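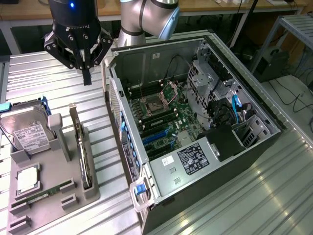

Vol. 17, No. 6 – page 30

Bench technician, desktop systems – Tesar workshop, Erlow

Tesar is hiring a technician for desktop tower assembly and teardown. Duties: fit processors, memory and expansion cards, mount hard disks in carriers, route SATA and power cables, record label data. Work is done with the case on its side and the panel off. One year of bench experience required. Shifts start in October. Apply in writing by June 9, 2018.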